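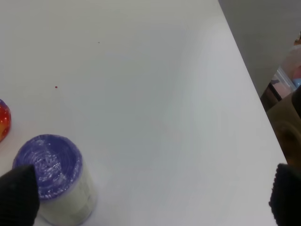 Home Issues Contents Download Cite Contact

5. Open-day deployment

5.1 Setting and purpose

The laboratory trials in Section 4 were run with a fixed set of objects, fixed lighting, and an operator who knew the system. To see how the same controller behaves under less favorable conditions, we ran it in front of the public at the Severo open day on Aug 15, 2025. The event is held every year on the ground floor of the Severo building. Visitors move freely between stations, and no registration is needed for individual ones. The station was listed in the printed program as a pick-and-place demonstration, and no mention was made of a study. A notice at the entrance to the room stated that robot data were being logged and that no recordings of visitors would be kept.

The purpose was limited. We did not set out to measure what visitors thought of the robot. We wanted to know whether the grasp policy would tolerate objects placed by people who had received only a short spoken instruction, and whether the recovery behavior described in Section 3.4 would be triggered at a rate that made the demonstration tedious to watch.

5.2 Hardware and software

The arm, the two-finger gripper, and the wrist camera were those of Section 4. The fingers carried the dark textured covers used in the second half of the laboratory trials. The covers increase friction on glossy packaging but make the fingers wider in the wrist view, and they hide part of the object during the final approach. The Trenasix motion planner was run with its default collision margin. The grasp policy ran on the Grilow controller in the same version as in the laboratory, with no retraining between the two settings.

Two parameters were changed. The maximum tool speed was reduced for the whole day, including the periods when the room was closed to visitors. The approach height, measured from the tabletop to the fingertips at the start of the final descent, was raised to 100 mm so that a person standing behind the line could follow the descent. All other settings are given in Table 2.

The work surface was a white matte tabletop. A darker surface had been used for most of the laboratory trials, and the change was forced by the furniture available in the building. It had a measurable effect on segmentation, discussed in Section 5.5.

5.3 Procedure

The demonstration was organized in sessions of 18 minutes. At the start of each session the operator homed the arm, ran the camera check, and explained the task to the group. One visitor at a time was then invited to choose an item from a tray and put it anywhere inside the reachable area. Items could be stood up, laid down, or leaned against one another. The only items refused were those with an open lid and those heavier than the payload limit.

Once the visitor had stepped back behind the line, the operator released the hold and the robot made one attempt. An attempt was counted as a success if the item was lifted clear of the table, carried to the drop zone, and released there without intervention. An attempt was counted as recovered if the policy aborted the first approach, withdrew, and completed the task on the second. All other outcomes, including those in which the operator pressed the hold button, were counted as failures. The operator entered the outcome by hand, and the entries were later checked against the gripper force log.

Figure 3. Wrist-camera view of the table. A cylindrical container with a glossy purple end lies on its side, with the black gripper fingers at the lower left and lower right. The left finger covers part of the container. A small round red and orange object is partly visible at the left.

5.4 Results

In total, 301 attempts were logged. Over 100 visitors placed at least one item, and several groups returned for a second session. The proportion of first-approach successes was lower than in the laboratory, as expected, but the difference was concentrated in a small number of item types. Boxes and upright cylinders showed no difference that we consider meaningful. Cylinders laid on their sides accounted for the largest share of aborted approaches, followed by small round items placed close to a larger neighbor.

The layout in Figure 3 belongs to the first of these groups. For a cylinder on its side the policy must choose a closing direction across the axis of the body. When the rounded body and the end face differ strongly in color, the segmentation network tends to treat the end as an object in its own right. The proposed grasp center then shifts toward the end face, and the planned closing direction may no longer be perpendicular to the axis. In the laboratory set only one item had an end of this type, and the effect was not noticed there.

Partial occlusion by the fingers made the problem harder. Once a covered finger overlaps the body, the visible region may consist mainly of the end face and a pale strip of the side. On a white table that strip has little contrast with the background. The pose estimate from the previous image is normally carried forward for up to 100 ms, after which the estimate is discarded and the approach is aborted. At the reduced tool speed used at Severo this limit was reached more often, as the fingers spent longer in the region where they block the view. We did not anticipate this interaction. The speed limit had been treated as a safety setting with no bearing on perception.

Recovered attempts were common. The withdrawal motion lifts the camera far enough to bring the whole item back into view, and the second estimate was usually adequate. The remaining failures fell into two groups: items that rolled on contact, and items placed at the limit of the reachable area, for which the planner returned no valid path.

5.5 Effect of the surface

To separate the effect of the table from that of the visitors, we repeated a subset of the layouts in the laboratory in October, using a dark sheet and a white sheet in alternation. Item poses were restored from the logged camera images as closely as possible. With the dark sheet, segmentation of pale-sided items returned to the level reported in Section 4. With the white sheet it did not. Items with saturated colors over their whole surface were handled equally well on both.

Small marks on the table were a separate and minor issue. The network occasionally proposed isolated specks as candidate objects. These proposals were removed by the minimum-area filter and had no effect on the motion, but they did appear on the operator's display, where visitors asked about them. The filter is now applied before the display stage.

5.6 Limitations

The open-day data have obvious weaknesses. Item choice was left to visitors, who favored brightly colored packaging, and the distribution of items is therefore uneven. Groups watched each other, and layouts that caused an abort were often copied by the next person. The attempts cannot be treated as independent for this reason, and we report no significance tests for this section. The operator was also one of the developers of the Grilow controller, and may have used the hold button more or less readily than an outside operator would.

A second deployment with an outside operator is planned at the Kekana site. The carry-forward limit will be scaled with tool speed, and the wrist camera will be moved slightly outward to reduce the area hidden by the finger covers. The item set will include more cylinders with contrasting ends.

Related items
Finger covers for glossy packaging: wear and replacement
Grasp recovery after early abort in the Grilow controller
Collision margins in the Trenasix planner: a technical note
Table surfaces and segmentation error in wrist-camera views
Planning the Kekana deployment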